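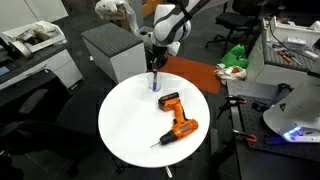

The round table, with the drill down and the blue marker parked in its cup

Hello again! I've been promising pictures of the workroom since February, and it's 11/20/23, so let's call that close enough. If you're new here, this is the room at Fencombe where most of my projects get started and a few of them even get finished. It's a tidy-up in progress, so please don't expect one of those pages where every screw lives in a labeled jar. I like those pages very much. I do not live on one.

The round white table is the heart of the place. It came to me from Kimie Wada when she moved out of her old studio, and I nearly said no, as I had my heart set on something long and square with a vise on the end. I'm so glad I didn't! You can get at it from any side, nothing gets shoved into a back corner and forgotten, and the white top shows up every dropped screw and every crumb of drywall. It also shows every fingerprint, and I've made my peace with that. A shiny top wants a mat or an old towel under anything rough, and I am very good at remembering this right after I've put the drill down.

The orange and black drill gets the most use of anything I own. My one firm rule is that the bit comes out before the drill goes away, and if you look up top you'll see how firm that rule is – there's the bit, still in the chuck. Shinji Ikeda taught me to drill properly, years ago, on the shelves in the Imai hallway, and he'd have had something to say. Those shelves are still up, by the way, and holding far more than we ever meant them to.

The marker in the little clear plastic cup is a newer habit. I used to keep markers in a drawer, and then in a different drawer, and then I'd buy more. A cup on the table has fixed it completely. It needs to be a small one, or it fills up with pencils and bread ties and you're back where you started.

The white storage ottoman with the gray ribbed cushion is one of my favorite things in here. I wanted seating that would swallow some of the clutter, and it does (the lid takes two hands, and mind your fingers). There's a white cabinet on the other side with the same sort of cushion on it, and that one has turned into a landing spot for small tools, including the screwdriver with the orange handle. I'd love to tell you people sit there. The orange mat on the floor is for kneeling, mostly, and my knees would like me to mention that dark gray tile is very handsome and very hard.

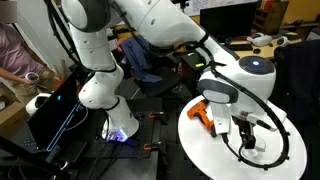 Clamps, now. I've come round to keeping a couple out on the black bench all the time, the orange and black kind, ready to grab. They used to hang in the closet, and every single time I needed one I already had glue on both hands. The bench top is full of holes, and I can't recommend that enough for anybody who fixes things down a lot. The only trouble is tiny washers, which go through and are never heard from again.

Tape is next on my list. A roll of tape in this room belongs to whoever picked it up last, and it will travel from table to windowsill to somebody's coat pocket in an afternoon. I've ordered a wall holder from Prorkden that takes six rolls, and I'll report back once it's up and once I've found six rolls to put on it.

Then there are the bags and boxes. I keep cardboard boxes far too long, just in case, and Kimie says a box should have to earn its floor space like everything else. She's right, and the next round of tidying starts there. Chairs need a think too. The office kind with wheels are lovely to scoot about on, but they do end up wearing everyone's jackets, so some proper hooks by the door are going on the list as well.

More pictures once the tape holder is up. If you've got a good way of storing drill bits that a forgetful person will really stick to, please leave it in the comments – I read them all!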